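Gistow Cell: Gripper Setup and Upkeep
Group 6 – Elsie Parsons, Vasco Garcia, Ilídio Pacheco

3. Getting the wrist view to agree with itself

We inherited the simulated cell in February with a gripper model that closed crooked. Vasco blamed the mesh. Ilídio blamed Vasco. The fault was a joint offset on the left finger link, typed in degrees where the file wanted radians, and it cost us 14 lab hours.

After the fix we ran 234 open-and-close cycles and logged 13 in which the fingertips failed to meet. All 13 came from one old config file, since deleted with some ceremony.

The cable took longer.
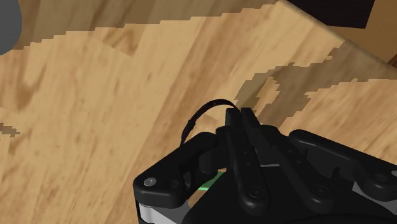
It is modeled as a chain of short segments, and too little stiffness lets it sag into the fingers. Too much and it stands up like a coat hanger. Our current value is a compromise that pleases Elsie, who wrote it. The shadow settings are still on the default and still ugly – see Section 4.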